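# Teaching an arm to reach into a low drawer

I put this off for ages! Countertop pick-and-place was going fine, I had my nice stack of demos, and then Mahnaz Yazdani (she runs the Salum kitchen with me) asked whether the arm could get a can out of the bottom drawer. Sure, I said. It took me most of July to get there, so these are my notes, in the order I wish I'd done things.

I'm assuming you already have teleop running and can record an episode and play it back. We use Ziltari for recording and a leader arm on the desk for driving, but whatever you have is fine as long as the follower copies your joints without much lag.

## Before you record anything

Drive the arm into the open drawer by hand first, slowly, with recording off. Go in, wiggle, come out. Do it until it's boring. What you're looking for is the elbow. On a counter the elbow just floats up in the air and you never think about it, but down low it wants to swing into the cabinet face, and if you find that out in the middle of a take you'll get a nice loud clunk and a wasted episode.

Then pick your start pose and save it. Mine has the wrist a bit above the drawer and off to the right, gripper already turned the way it needs to be for the can. I used to start from the same home pose as the counter tasks and half of every demo was travel.

Write your task sentence down too, and use the same one every time. Ours is "take the can out of the bottom drawer and put it on the counter." Alby Ngata kept typing "soda" for the first batch and I had to go back and fix them all (sorry, Alby, but I did).

## Recording the reach

1. Pull the drawer all the way open. Opening it is its own task, and I'd record that separately.
2. Lay the can down inside, at an angle. Change the angle between takes, and change how far back it sits.
3. Start recording, count to 2 in your head, then move.
4. Bring the wrist down beside the can and stop just short of it.
5. Line up the fingers with the can, *then* go in and close.
6. Lift straight up until you're well clear of the drawer before you go anywhere sideways.
7. Set it down, let go, back off, stop recording.

Step 4 is the one people rush. I rushed it for my whole first batch, and the policy I trained on those takes came in fast and shoved the can to the back of the drawer nearly every time. When I re-recorded with a short pause right before the grasp, it got way better.

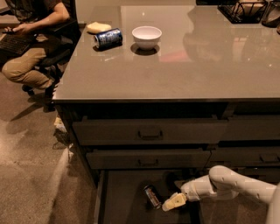

*The spot I mean in step 4: gripper just to the right of the can, a few centimeters to go.*

Don't clear the countertop for these, by the way. Leave some ordinary stuff up there and shuffle it every so often. I like having a second can on the counter, as the arm has to learn that the one it wants is down in the drawer. My early demos had only the one can anywhere in view, and the first time Mahnaz left another one out, the arm went straight for it.

## How many takes?

I stopped at 400 for this task. I'd planned on 500, but I threw out a bunch and the results were good enough that I didn't feel like topping it back up. Do them in batches of 8 and then get up and stretch, because your hand gets lazy on the leader arm way before you notice it. My sloppy takes are nearly all at the tail end of long runs.

Toss any episode where you:

- bumped the drawer and it slid
- closed on nothing and had to try again
- sat still for ages trying to decide what to do

Keep the ones where your approach was a little off and you corrected it smoothly. I deleted those at first and I regret it! They seem to be what gets the arm out of trouble later.

## Checking it

Play a few episodes back on the real arm before training, with the can in the same place and a hand on the stop button. If playback grazes the drawer side and your live take didn't, go look at your calibration. Mine had drifted at the shoulder, and fixing it cost me an afternoon.

For testing I lay the can at angles I never recorded and see what happens. Mine still struggles when the can is pushed right up against the left wall of the drawer, and I haven't sorted that out. I'm recording more takes from that side next, and after that comes closing the drawer again.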